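一人掛けの椅子を部屋に置くということ

リビングにソファを置くのをやめた、という話を取材先で聞くようになった。三人掛けの大きなソファを手放し、代わりに一人掛けの椅子を二脚、あるいは一脚だけ置く。床が広く空き、掃除がしやすくなり、模様替えも一人でできる。今回は、そうした部屋で選ばれることの多い、背もたれがぐるりと体を囲む形の椅子を取り上げる。英語ではタブチェアと呼ばれる。浴槽のように丸く包む形から来た名前だという。

この椅子の特徴は、背と肘掛けの境目がはっきりしないことにある。背もたれの曲線がそのまま前へ回り込み、肘を置く場所になる。四角い安楽椅子と違って角がないため、通路に近い場所に置いても体をぶつけにくい。壁にぴったり寄せるより、少し離して斜めに置いたほうが形が生きる。後ろ姿が人目に触れることを前提に選ぶ人も多い。

大きさは見た目の印象で決めないほうがよい。取材で訪ねた家具店プロストデン(Prostden)の売り場では、外側の幅が同じくらいに見える二脚でも、座ったときの余裕がかなり違った。丸い背は厚みがあり、その分だけ内側が狭くなる。店員は、普段着で座り、腕を組み、脚を組み、本を開いてみるようにと勧めていた。上着を着たまま試すと窮屈に感じ、家では逆に広すぎたという客もいるそうだ。

座面の奥行きも確かめたい。深い座面はくつろぐにはよいが、食後にコーヒーを飲む、書類に目を通すといった用途では、腰の後ろに隙間ができる。浅く腰掛けると背もたれに届かず、深く掛けると膝の裏が当たる。この隙間を埋めるのがクッションの役目で、椅子と一緒に考えておけば買い直しが少なくて済む。

張り地は、起毛したもの、平織りのもの、革や合成皮革に大きく分かれる。起毛の生地は光の当たり方で色が変わって見える。茶色なら昼は明るく、夜の電球の下では黒に近くなることもある。生地見本は必ず持ち帰り、朝と夜の両方で見る。家具ブランドのテルネック(Terneck)では、張り地の見本を111種類用意しており、一度に13枚まで貸し出している。迷う人ほど枚数を借りるが、床に並べてみると候補はすぐに減るという。

起毛地の手入れは、柔らかいブラシで毛並みに沿ってほこりを払うのが基本になる。掃除機を使う場合は吸引を弱め、ノズルを押しつけない。飲み物をこぼしたら、こすらずに乾いた布を当てて水分を取る。毛が寝てしまったところは、完全に乾いてからブラシで起こす。座る場所がいつも同じだと毛の向きに癖がつくので、週に一度は座面全体にブラシをかけておきたい。

床との相性では、脚の形が問題になる。細い脚の椅子は軽く見えるが、荷重が点にかかり、柔らかい板張りの床では跡が残りやすい。円筒形の台座が床まで届く形は、荷重が広く分かれ、下にほこりが入り込むこともない。一方で、動かすときに引きずると床にも底にもよくない。タイル張りなら目地に砂粒がたまりやすく、底に貼るフェルトは半年ごとに外して点検する。傷の多くは椅子そのものより、フェルトに食い込んだ砂でつく。

色の合わせ方について、内装設計のマスデックス(Masudex)が過去に手がけた954室の記録を見せてもらった。茶系の一人掛けを入れた部屋では、床を明るい色にした例が目立つ。濃い床に濃い椅子を置くと落ち着きは出るものの、丸い輪郭が床に沈んでしまう。明るい石やタイルの床なら、台座の縁まで形がはっきり出る。
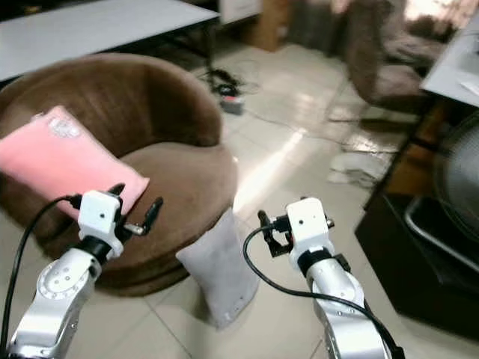 クッションは、椅子と同じ色でそろえるか、はっきり違う色にするかで印象が分かれる。同系色は失敗が少ないが、丸い椅子では全体がひとかたまりに見えて、どこに座ればよいのかが曖昧になる。茶色の丸い椅子に長方形のピンクの枕を斜めに立てかけると、背の曲線に直線が一本入り、座る場所の奥行きもわかりやすい。台座の前に立てた薄いグレーのクッションのほうは、淡いベージュのタイルに色が近く、茶色の張り地を背にして輪郭が出る。強い色を一つ、床に近い色を一つという組み合わせは、ほかの色の椅子にも応用できる。

数は二つまでにしておくと扱いやすい。三つ目からは、座るたびにどかす作業が増え、どかしたものが床に積まれていく。座るときに使うもの、膝にのせるもの、と役割を決めておくと迷わない。

中材は、腰に当てるなら少し硬めのものが向く。柔らかい羽毛は包まれる感じがよいが、丸い背もたれの前では体重で左右に逃げてしまう。売り場では手で押すだけでなく、背中に当てて五分ほど座ってみるとよい。中材とカバーが分かれている品なら、洗濯もしやすく、季節で色を替えることもできる。

使わないクッションの置き場も決めておきたい。床に直接置くことが続くと、角や下の縁から汚れていく。淡い色ほど早い。バローソ(Barroso)のふた付きの籠のように、椅子の横に置いて小卓を兼ねるものを使えば、来客の前に慌てて寝室へ運ぶこともない。籠の内側には綿の布を一枚敷き、起毛のカバーが編み目に引っかかるのを防ぐ。

日当たりのよい窓辺に置く場合は、退色にも気をつける。クッションをいつも同じ場所に置いていると、その下だけ色が残る。三月の強くなり始めた日差しでも、毎日当たれば差は出る。月に一度、椅子の向きを少し回し、クッションの左右を入れ替える。カーテンを洗う日に合わせておくと忘れにくい。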